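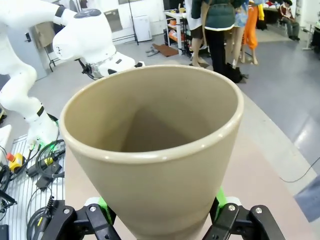
Pernura高杯，米色款，杯沿厚而圆，杯口宽，往下逐渐收窄。

本网2020年4月19日讯 家居用品公司Codari日前发布新款高杯Pernura，定价129元，称其“一只杯子可以替下桌上所有杯子”。首批产品已在Brunton家居店的网上商城接受预订，公司承诺5月起陆续发货。从目前公开的资料看，宣传册里写得响亮的几条，多数还缺少能让外人核对的依据。

Pernura的外形并不复杂：一个上宽下窄的锥形，杯身高，表面是哑光的浅卡其色，杯沿做得厚而圆润。Codari在发布材料中用了整整一页介绍这道杯沿，说它“重新定义了嘴唇与容器的关系”。厚沿杯子在市面上早已有之，食堂里的、小吃摊上的都见得到，喝热饮时不容易烫嘴，放进水槽里也比薄沿的耐磕。至于重新定义了什么，材料里没有下文。

争议较多的是“一杯多用”。按照Codari的说法，这款杯子早上喝咖啡，中午盛汤，下午装冰饮，晚上还能插花或者放笔。产品页上把上述用法统称为“全天候陪伴”。一只敞口容器能装咖啡也能装笔，大概不需要论证，换成果酱瓶也办得到。可是同一只杯子上午盛过汤、下午再拿来喝茶，气味去不去得干净，公司只说内壁“易于清洁”，没有说明做过哪些试验，也没有说明用什么办法洗。

锥形杯的清洗一向让人头疼。杯口虽宽，越往下越窄，普通洗碗海绵塞到半截就转不动，底部的茶垢要靠长柄刷。Codari显然知道这件事，在同一个页面上另售一款配套杯刷，需单独付款。记者就杯刷为何不随杯附送向公司客服询问，得到的答复是“用户可根据自身习惯选择清洁工具”。追问不用刷子能否洗到杯底，客服将同一句话又发了一遍。

稳不稳也是买家关心的事。杯身高，口大底小，装满之后重心自然偏高，家里有小孩或者养猫的，难免要多看一眼。宣传册称Pernura“经得起日常碰触”，旁边配了一幅示意图，画着一根手指轻推杯壁。推的力气多大、杯里装了多少水、桌面是什么材质，图上都没有标。公司在书面回复中表示，杯底经过“配重优化”，具体数据属于内部资料，不便公开。

记者还查阅了产品页上的材质说明。页面用的词是“复合环保材料”，没有写明主要成分，也没有写明耐热温度。对于一款主打热饮和热汤的杯子，这两项本该放在最显眼的位置。能否进微波炉、能否进洗碗机，页面底部有一行小字：“请以随附说明书为准。”说明书要等收到货才能看到，而按照预订条款，拆封后的杯子除质量问题外不接受退换。买家要想知道自己买的杯子能不能进洗碗机，似乎只能先把它拆开。

Codari在回复中称，完整说明书将在发货前上传至网站。截至发稿时，相应页面仍显示“内容准备中”。

公司用来支撑销售的另一项内容是用户试用。据发布材料，共有973人参加了为期90天的试用，“绝大多数表示满意”。绝大多数是多少，材料未列。试用者如何招募、是否免费得到杯子、中途退出的人算不算在内，同样没有交代。材料所附的几段试用感想都没有署名，语气也相当接近，其中两段都出现了“拿起来就不想放下”。一只杯子拿起来不想放下，究竟说的是手感还是别的，读者可以自行体会。

从试用的问题设计也能看出些端倪。公司应记者要求提供了问卷的部分题目，有一题问的是“您对Pernura的喜爱程度”，选项从“喜爱”开始，往上是“很喜爱”和“非常喜爱”，再往下只有“尚在了解”。另有一题请试用者形容杯子的颜色给自己带来的心情，没有涉及漏水、掉色、磕碰或者异味的题目。公司表示，这些内容收录在问卷的其他部分，暂不对外提供。

颜色倒是Pernura比较说得过去的地方。首批的浅卡其色不抢眼，放在木色或者浅色桌面上都过得去，哑光表面也不像亮面那样容易显指纹。不过哑光杯子用久了会不会留下勺子刮出的亮痕，茶渍沾在杯沿上好不好擦，都要过一段日子才看得出来。Codari给这个颜色起名为“Brollavholm晨沙”，称灵感来自Brollavholm海边清晨的沙滩。同一页面稍后又把它写作“燕麦色”，在Brunton的商品页上则标为“米色”。三个名字对应的是同一个货号，下单时选哪个都一样。

价格方面，129元买的是单只杯子，不含杯盖，也不含前面提到的杯刷。Brunton的页面上另有2只装的组合，价格恰好是单只的两倍，标注为“超值组合”。记者询问超值体现在何处，店方回复称组合装配有礼盒，适合送人。同一家店里，容量相近的普通敞口杯价格要低得多，有的还带盖。店方认为两者“不宜简单比较”，理由是Pernura有“设计含量”。

预订页面上还挂着“首批限量”的字样，但没有给出限量的数目。记者问首批究竟生产多少，Codari称产量会“视市场反响灵活调整”。既然可以灵活调整，限量一说便不太好理解。页面上的倒计时在记者查看期间归零过一次，刷新之后重新开始计时，价格没有变化。对此Brunton解释为系统显示问题，正在处理。

也有买家觉得这些都不要紧。商品页的留言区里，有人说家里的杯子不是太矮就是太薄，想要一只口大、够高、端着不烫手的，看着顺眼就订了；也有人打算买来放在书桌上装尺子和笔，洗不洗得到底对他没有影响。另一些留言则问得很具体：杯口这么宽，热水是不是凉得快；放进水槽里会不会倒；叠起来以后拔不拔得开。最后这个问题被好几位网友追问过。锥形杯套叠收纳确实省地方，可套得太紧的话，拔开也要费一番力气。商家对这几条均回复了“感谢您的关注”。

保温方面，Codari的措辞比其他部分谨慎一些，只说杯壁“有助于延缓温度变化”。任何一只有壁的杯子都有助于延缓温度变化，差别在于延缓多久。公司没有给出与普通杯子的对照结果，也没有说明杯壁是单层还是双层。敞着口又不配盖，热气主要从上面走，杯壁做得再讲究，作用恐怕有限。

Codari表示，后续将推出杯盖以及另外几种颜色，上市时间和售价待定。已经预订的顾客如需改色，须先取消原订单再重新下单，届时能否保留预订优惠，公司没有答复。目前的预订页面上，定价与预订价是同一个数字。

按照Brunton公布的规则，未发货的订单可以在网上自行取消，款项原路退回。打算购买又想先弄清材质和洗涤方式的读者，可以等说明书上传之后再作决定。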